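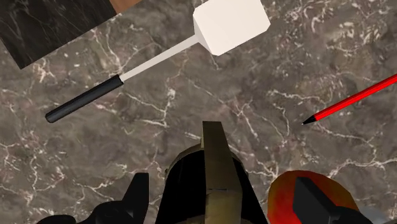
A spatula and a red pencil on a marble countertop

About Stimley Heat Pumps

Stimley began with a hot water system that gave up in the middle of a cold snap, and with Lizeth Alvarado standing in her kitchen in Bornanby wondering why the only replacement anyone would quote her was the same gas unit all over again. She'd spent years designing refrigeration for dairies, so she knew perfectly well that you could pull a lot of heat out of ordinary air for not very much power, and she couldn't see why a household should miss out. She rang her old colleague Reda Soliman, they talked for most of an evening, and by the following March the two of them had a van, a borrowed trailer and their first paying customer (who still sends us a card at Christmas!).

These days there are 23 of us, working out of the shed in Listow and a smaller office in Bornanby, and we've put in more than 4,000 heat pump hot water systems across the district. We also do reverse-cycle heating and cooling, and if you already have solar on the roof we'll set your timer so the tank heats up in the middle of the day while the panels are doing their best work. It's a small thing, but we've found a lot of systems put in by others where it was never done, and we're always happy to come round and fix it.

Reda looks after the installation crews. Every one of our installers is on the payroll – we don't subcontract – and each new starter spends six months alongside a senior plumber or electrician before going out with their own crew. Samina Awan runs the design desk, and she's the person you'll most likely speak to first. She'll ask how many people live at your place, when everybody showers, where the old tank sits and how close it is to a neighbour's bedroom window, and she'll want to know about your switchboard too. Please don't worry if you haven't got the answers handy. A few photos on your phone will usually do, and we can organise a visit for the rest.

Iqra Soomro handles the rebate paperwork, which changes often enough to be a job in itself, and Laiba Bajwa takes care of servicing and warranty calls. If your system is making a noise it didn't make last winter, Laiba would love to hear from you.

On 2021-07-01 we joined up with Nyamweya, the family electrical business that had been wiring our jobs for years, and their team came across to Listow with all their tools and a very good coffee machine. It means one quote, one crew and one number to call, and it has also let us take on bigger jobs such as caravan parks, motels and the change rooms at the Bornanby pool.

We still quote at no charge, and we'll still tell you if your old system has a few good years left in it. Drop in to the Listow shed if you're passing. There are two demonstration units running out the front, so you can stand beside them and hear for yourself how quiet they are.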